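Bullard sevens: two players sit out the opener

Bullard RFC will start the September sevens tournament without two of its regular backs after the league upheld a complaint about conduct at last season's closing dinner in Monti.

The league office wrote to the club in August. The letter listed damage to a function room and a late-night argument with staff from the host club. Bullard has accepted the findings and paid the $2000 repair bill in full. It has also sent a written apology to Monti, which the host club says it has received and considers the end of the matter.

Both players will miss the first 3 matches and can return for the knockout rounds if Bullard gets that far. The club has not released their names and asks supporters to leave the subject alone on its social pages. 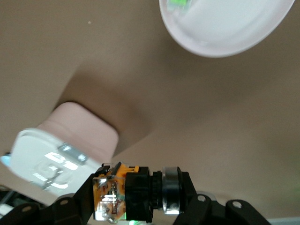
A pale pink block and a white round lid or dish on a beige tabletop.

The squad has been training on the lower field while the main pitch is reseeded. Coaches have moved one of the forwards out to the wing to cover the gap – he played there as a junior – and a second change is likely before the team is announced on Thursday.

Bullard opens against Grinisum, who won both meetings last year. Rernex and Monti complete the group. Only the top two sides go through, and points difference decides any tie.

The league has also tightened its rules for after-match events. Each club must now name 4 adults who will stay until the room is closed, and the visiting team has to be out of the building by 11 p.m. Clubs that fail to file their list before the first kickoff will lose their hosting fee.

Tickets are on sale at the clubhouse bar and at the gate. About 100 seats in the covered stand are being held for members until Thursday evening, after which they go on general sale. Parking is in the school lot across the road – please keep the ambulance entrance clear.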